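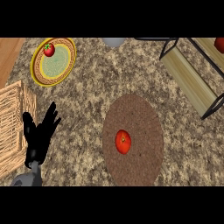

Planning the Second Year of the Kitchen Bench

Budget requests for the coming year are due in December, and the kitchen manipulation bench will be submitting one for the second time. This post sets out how the request was prepared, partly as a record and partly for readers at other small laboratories who have written to ask what such a bench costs to run.

Last year's request was built around hardware. It listed the arms, the grippers, a spare wrist assembly and a service agreement with Venard, and it treated simulation as a minor item under software. The proportions proved to be wrong. Most of the working hours went into simulated counters, and most of the delays came from waiting for a machine on which to run them.

The present request therefore begins with computing. We have asked for one additional workstation and for 300 hours of rented capacity from Mumitz, to be drawn down during the months when students are preparing their theses. Unused hours do not carry over, and the figure was kept modest for that reason. A larger block would have come with a discount, but we would have been paying for time we could not fill.

The second item is scene content. Our tomato tasks need a counter, a tomato or two and places where a tomato may be set down, such as a plate or a round mat. These models are inexpensive one at a time. The cost lies in checking them: whether the rim of a plate has a proper collision shape, whether a basket is hollow or merely looks so, whether a tomato rolls when touched. Each new object has been budgeted at 15 hours of staff time, a figure taken from our own time sheets. Several colleagues considered it high until they had prepared an object themselves.

Physical equipment comes third. Two quotations were obtained for a replacement gripper, one from Venard and one from Mofokeng. The Mofokeng unit is cheaper to purchase, but its fingers differ enough from our simulated model that the model would have to be rebuilt and every baseline run again. With that labor included, the two offers stand 49 dollars apart. We have recommended Venard, whose delivery time is also shorter.

No second bench has been requested. The Brestden site has offered us shared use of its counter two mornings a month, and the travel can be met from existing funds. Whether this will be sufficient depends on how many tasks are ready for transfer by spring — a matter on which opinions in the group differ.

A word on contingency. The office permits a reserve without itemized justification, and last year we left that line blank in the belief that a complete list would be better received. A damaged cable then required a separate application, two signatures and most of a month. The part cost less than 100 dollars. The reserve line has been filled in this time.

The draft is now with the department for comment. Still outstanding are the final workstation quotation and a decision on whether the Mumitz hours should be charged to computing or to teaching.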